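夹爪垫块松了怎么办:先别急着重新校准

工作间小窍门 · 维修与安全
2023年7月10日

打印出来的夹爪用久了会松,这事大家多少都碰到过。网上的办法一搜一大把,拧紧、点胶、重新校准、换新固件,我基本都试过,有用的不到一半。下面写的是我们工作间那次故障之后留下来的做法,还有几条我到现在也不信的说法。

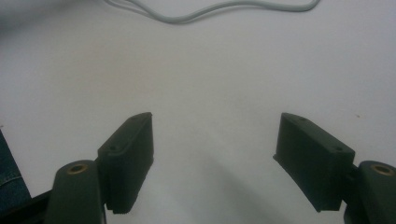
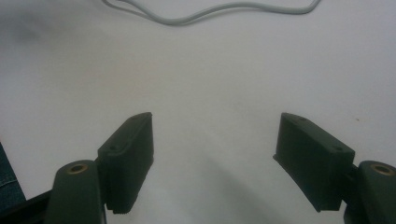
阅读时间:7 分钟

先说那次出的事

我们有一副 Trandmont 的手持夹爪,手捏着用,也有一副同样的手指装在 Egan 小机械臂上,让它自己在桌上捡零件、分瓶盖。出问题的是后面这一副。那天它夹玻璃调料瓶,夹住了,抬起来,瓶子慢慢往一边歪,最后从垫块下沿滑了出去。瓶子碎在桌边。Lorcan Kinsella 伸手去扶(人的本能,拦不住),机械臂正好执行下一步,合爪,把他食指夹在垫块和手指臂之间。没破皮,紫了一块。

拆下来一看,右边垫块的一颗螺丝已经退出来一截,整块垫子能用手掰动。另一颗还拧得死死的,垫块就绕着它转。两边接触面不再平行,夹平的东西看不出来,一夹圆瓶子就跑偏。

给 Grastton 的客服写信,工单号 3917,回信让我们"在平整表面上执行一次自动校准"。我照做了。校准通过,绿灯亮,垫块照样能掰动。从那以后我对绿灯的信任就很有限。

一、动手之前断电,拔插头

软件里点"停止"不算断电,松开急停再按回去也不算。插头拔出来,放在自己看得见的地方。

有人会说,这种小夹爪力气不大,夹一下能怎么样。力气大小要看夹在哪里。两个垫块的正面夹手,确实多半只是疼;垫块和手指臂之间那条窄缝就不同了,面积小,边又硬,Lorcan 的手指就是在那里吃的亏。检查的时候手从外侧拿,别把指头搁进缝里。

手持的那副没有电机,大家就更随便。可弹簧也会回弹,拆螺丝之前先让它处在自然张开的位置,再下螺丝刀。

二、先摸,再看,最后才开软件

我现在的顺序很土:拇指按住垫块上沿,食指顶住下沿,轻轻来回拧。能感觉到一点点"咔"的,就是松了。左右各来一次,用一样的力气,差别马上出来。

眼睛反倒不太可靠。深绿色的打印件放在白桌面上,阴影落在两指之间,垫块歪一点点,看着像是光线的问题。从手腕那个角度往下看尤其如此,一边高一边低,一边斜得厉害些,多半是视角造成的。真要看,就把夹爪放平,蹲下来,让视线和垫块的接触面在一条线上,慢慢合拢,看两面之间那条缝是不是上下一样宽。

还有一个笨办法:夹一张纸。纸的上半截抽得动,下半截抽不动,那就是歪了。不要用厚卡纸,卡纸自己会变形,把毛病盖过去。

三、螺丝孔有两个,就查两个

我们这种垫块每块上有两个小螺丝孔,一个靠近上端,一个靠近和手指臂相接的地方。松的往往只是一颗,而人有个坏习惯,拧到第一颗紧的就觉得都紧了。

拧的时候两颗交替着来,每颗进一点,再换另一颗。一颗先拧到底,垫块就会被拉斜,后拧的那颗是在歪着的位置上锁死的。歪着锁死比松着还麻烦,松了你会发现,歪着锁死你会以为是校准出了错。

至于拧多紧,论坛上喜欢报扭矩数字,我一个都不抄。打印件的填充率、层高、料放了多久都不一样,别人的数字对你没有意义。用短柄螺丝刀,两根指头捏着拧,拧不动就停。换成整只手握着长柄去拧,塑料会先投降。

四、铜嵌件:看着亮不等于牢

手指臂顶上那种铜色的螺纹嵌件,金黄一圈,中间黑洞洞的,看着很让人放心。Diarmuid Hayes 在我们这儿管打印机,他的话是"亮的是铜,撑着它的是塑料"。我同意这句,虽然我不同意他后面推荐的大部分东西。

嵌件坏掉有几种样子。一种是跟着螺丝一起转,螺丝怎么拧都不紧,也退不出来。一种是被慢慢拔高,原来和塑料面齐平,后来摸上去有个台阶。再有一种是压进去的时候就斜了,螺丝进得去,越往里越涩,最后把整块件顶歪。

查的方法:指甲从塑料面滑到铜圈上,应该几乎没有感觉。刮得到边,就在旁边用铅笔写个日期,过几天再刮一次。变高了就别再修螺丝了,问题在嵌件。

补救,我试过重新加热再压一遍。能撑一阵子,撑多久全看运气。周围的塑料已经化过一回,再化一回,孔只会更松。Diarmuid 说可以往孔里填一点同料的碎屑再压,他做出来的那个确实很结实,我做的三天就掉了。手艺差别太大,我不推荐给第一次弄的人,直接重打一个手指臂省事得多。

加热嵌件时窗户打开,烙铁放回架子上再去拿别的东西。烫手指的故事我们这儿不缺。

五、防松胶,我持保留意见

商店里的人总是先推荐防松胶。我们买过 Karano 的一小瓶,金属对金属,没什么可抱怨的。滴到打印件上就要小心,有些胶会让某些塑料发脆,瓶子背面的小字不一定写到你用的那种料。

想用的话,先拿一块打坏的废件,滴一滴,放一夜,第二天用手掰。断口发白、一掰就碎,就别往正经零件上滴。

我自己后来用得最多的是普通防松螺母,能改设计的地方就改。改不了的地方,换一颗稍长的螺丝,多咬几圈。没什么技术含量,效果比胶稳定。

指甲油也有人用。能不能行我不知道,反正下次拆的时候很难看。

六、桌上的线

线的问题被严重低估。大家把夹爪擦得干干净净,然后让一根细线松松地拖在桌子另一头,弯弯绕绕,浅色的线放在浅色的桌面上,几乎看不见。人看不见,摄像头也看不清。手持的还好,你会绕开;自动跑的那副不会。

我们有一次查了半天"偶发性丢步",最后发现是手指下沿每次经过都勾一下线。下沿那里本来就不是光滑的,有一级一级的小台阶,挂线正合适。

做法如下:
线从桌子后面走,贴着边,用夹子固定,夹子之间不要留松弛的弯。
非要横过桌面的话,换一根颜色跟桌面差得远的。
线的接头放在手指够不着的地方,别让拉力落在插口上。
开机之前,用手推着空夹爪走一遍它要走的路,听有没有刮擦声。

束线带不要勒太紧。上面说的这些都做完了,线还是会自己跑出来,每隔几天看一眼吧。

七、桌面也要擦

校准是拿桌面当基准的,桌面上粘着一粒东西,基准就歪了。小黑点、红褐色的小渣,平时没人理,垫块悬得低的时候刚好压上去。灰色的擦痕倒无所谓,那是颜色,没有厚度。怎么分辨呢?用塑料卡片的边刮过去,卡片跳一下的就是有厚度的。

湿布擦完等干透再开始。我知道说明书上写"微湿即可",我不信,水膜会让轻的纸片和垫圈粘在桌上,夹不起来,你又要去怀疑夹爪。

八、自动校准能做什么,不能做什么

它能告诉你电机走到哪里碰到了阻力。它不知道碰到的是桌面、是渣子、是线,还是一块转了角度的垫块。只要每次碰到阻力的位置差不多,它就判定合格。

工单里我问过这一点,客服的答复是"软件会在后续版本中改进"。那封信是一月收到的。我没有再催,自己写了个小检查:夹一支圆铅笔,抬起,停住,看铅笔有没有转。转了就不合格,不管屏幕上写什么。

我们规定每夹 100 次停下来做一遍铅笔检查。有人嫌烦,问能不能改成一天一次。东西多的日子和东西少的日子磨损差得远,按次数走比较合理,我没改。

九、换掉的时候到了

垫块表面本来就有细细的颗粒感,这层粗糙对夹东西有好处。磨得发亮了,就该换。有人用砂纸重新打毛,可以,打两回以后厚度变了,左右又不对称了。要打就两边一起打,一起换也一样,别只换一边图省料。

出现下面任何一种情况,我直接换件,不修:
手指臂上沿着层的方向有裂纹。
嵌件能用指甲拨动。
螺丝孔成了椭圆。
掉到过地上,哪怕看着没事。

最后这条 Lorcan 觉得太浪费。他那副手持的摔过两回,至今还在用。我没法证明他错,只是那副我不往机械臂上装。

十、常备的小东西

短柄螺丝刀,刀头和螺丝对得上的,别凑合。
备用垫块 2 块,左右各一,和现在用的那批同一卷料打出来。
铅笔一支,检查用,也写日期。
旧塑料卡片。
一个带盖的小盒子装拆下来的螺丝,开着口的碟子一碰就翻。

玻璃瓶从那以后我们改用塑料的练手。真要夹玻璃,桌上先垫一块毛巾,人站到臂够不到的地方去,瓶子歪了就让它歪。

相关内容:烙铁头的清洁 / 桌边走线的几种夹子 / 打印件受潮以后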